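Section 4. Preparing and folding dark clothes on the bed

This section is for owners of the Flidetti bedroom storage set who do not have a separate folding table. A bed is good enough for this work, if you prepare it first. Please read all the steps one time before you begin.

Before you start, lay a light sheet over the bed. On a light sheet you will easily see the edge of a black garment. 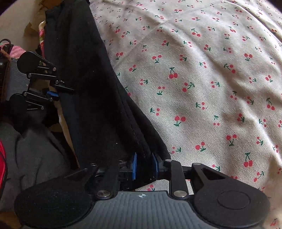
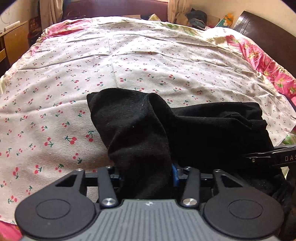
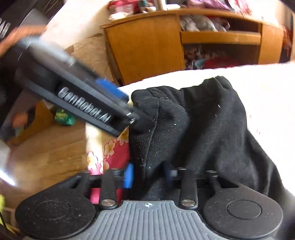

Fig. 4-1 to 4-3. Black garment on a printed sheet (4-1, 4-2) and on a white fluffy blanket (4-3). Lint is visible on the cloth in all three figures.

4.1 Preparing the bed

1. Remove pillows and hard objects from the part of the bed where you will work.
2. Pull the sheet with both hands until the big wrinkles are gone. Small wrinkles do not matter.
3. Fold any thick blanket back to one side. A fluffy blanket gives its fibers to dark cloth very quickly.
4. Put the clothes you will fold in one pile, dark pieces at the bottom.

NOTE: If the bedspread has a printed pattern, the pattern can be used as a guide for a straight fold. Choose one row of flowers or fruits and keep the edge of the garment along it.

4.2 Removing lint

1. Spread the garment flat, with the outside up.
2. Pass the Drollent lint roller from top to bottom, always in the same direction. Do not rub back and forth.
3. Change the paper when it does not stick well anymore. One roll has 45 sheets.
4. Turn the garment and repeat on the other side.

CAUTION: Do not use the roller on wet or damp cloth. The glue can stay on the fabric.

CAUTION: For fleece and soft knits, press lightly. Strong pressure pulls the surface and small balls will form.

4.3 Folding

1. Hold the garment at the top and let it hang for a moment, so that twisted parts can open.
2. Lay it down again and find the main seam. Move the cloth with flat hands until the seam is straight.
3. Fold the garment along its length, one half over the other. The edges should meet, but a difference of one finger is acceptable.
4. Push the air out with your palm, starting from the closed side.
5. Fold from the bottom up in three parts. For the Leiva drawer, the folded piece must not be wider than 292 mm.
6. Turn it over, so the loose edge is below.

If the garment has become a roll or a rope shape while you moved it, do not continue to fold. Open it fully and go back to step 1. A twisted piece will take much more place in the drawer and you will have to iron it.

NOTE: Long pieces can be folded across the bed, from side to side. You need almost 900 mm of free width for this.

4.4 Putting away

1. Place folded pieces in the drawer standing up, with the fold on top.
2. Do not put more than 12 thin pieces or 6 thick pieces in one drawer.
3. On the open shelves of the Mitenholm desk, lay the pieces flat. Keep the heavy ones under the light ones.
4. Clothes which are used only in winter can stay in a closed bag. Make sure they are completely dry before you close it.

CAUTION: Do not fill the open shelf up to the top board. Leave enough space for your hand, otherwise the pile will fall when you take out one piece.

For cleaning of the shelves and drawer fronts, see Section 5.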